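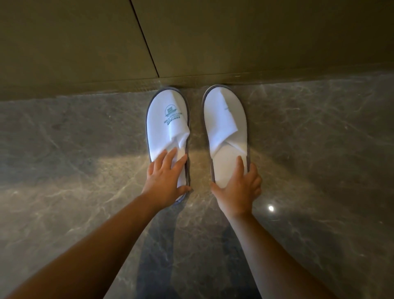 One pair, toes to the wall.

I went over to Brolham for the open day at Ekell, who have been working on a robot for hotel housekeeping. The project is called Gindley. I signed up in January, forgot all about it, then got a reminder two days before and had to move a dentist's appointment.

The talk came first. Oluwatosin Shehu runs the project and she started with money, which I didn't expect. A hotel she used as her model has 300 rooms, and every one of them wants the same small jobs done every day. Making the bed is the hard one, and Ekell have put it to one side. They are looking at the little things: bins, cups, towels on the rail, slippers.

Most of the morning was spent on slippers. These are the thin white towelling sort with grey piping round the sole. They weigh next to nothing and the top folds over and creases as soon as you touch it. A person puts a pair down, nudges each one with the flat of the hand and moves on. You have to break that up before you can teach it to a machine. Is the heel square? Is the gap the same as the last one? Has the top gone flat, and does it matter if it has?

Senyo Akpalu took us through the job as it's done by hand. The toes go up to the base of the wall, side by side with a small gap between them. He said the wall does half the work, as you can push the toe towards it and stop when it stops. The robot does the same. It feels for the wall and then backs off a touch. 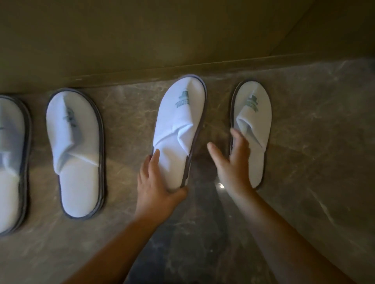
Four by the wall, and two of them getting attention.

The floor came up in the questions. It's polished marble with pale veins all over it and it throws the light back at you. A man behind me asked if the shine confused the robot. Senyo said yes, early on it kept taking bright patches for the edge of a slipper, and they lost most of a month to it. I'd have liked to hear more, but someone else wanted to know about batteries.

After the coffee break the robot had its turn. It did 5 pairs. Four were fine to my eye. On the other one it caught the top of the left slipper and dragged it round, so the pair ended up pointing two different ways. It stopped and waited, and one of the team reset it with a tablet. It is slow. I didn't time it, but I could have done several pairs in the time it took over one. Oluwatosin said speed comes later and they would sooner have it careful. Fair enough, though I suspect a hotel would ask for both.
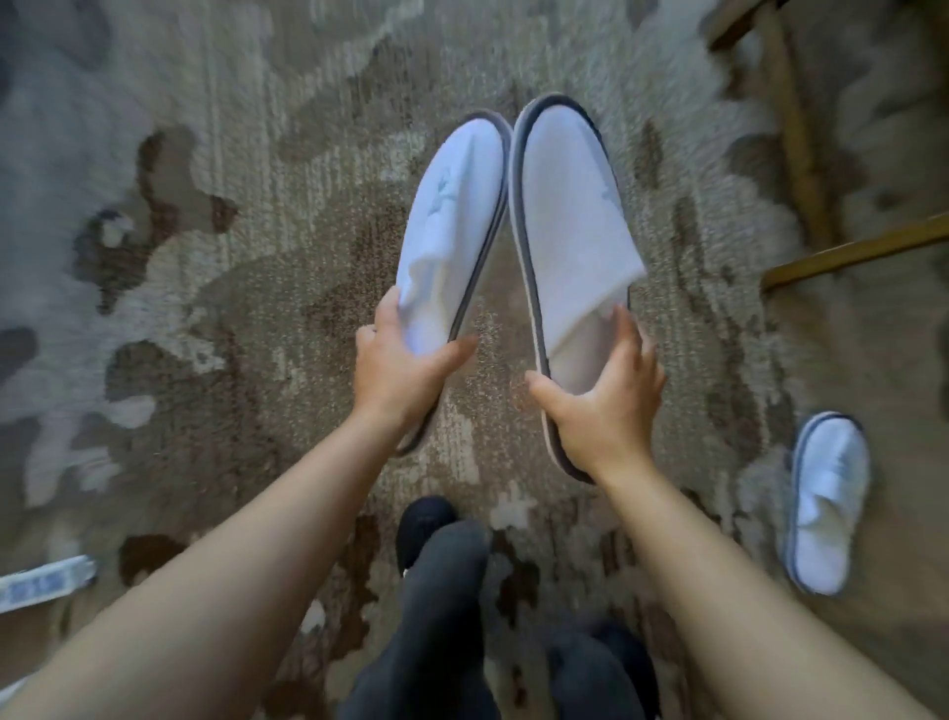
Carpet is a different job altogether. A slipper will slide on marble if you give it a push, while on carpet the sole drags and the fabric bunches up where you hold it. So on carpet you are better off carrying the pair to the right spot and setting it down. Senyo said the robot can't yet manage two at once on carpet, so it fetches them singly.

I asked who would use it first. There is a small trial planned with a firm called Adeyemi, who look after cleaning for several hotels, and it will be on one corridor to begin with. The staff there have been asked which jobs they'd most like rid of. Slippers came fairly low down the list, I gather, and bending to empty bins came top — so bins are next.

I left after lunch (sandwiches, decent) and got the 530 bus back, which was late. They are doing another open day once the bin work is further on and I've put my name down.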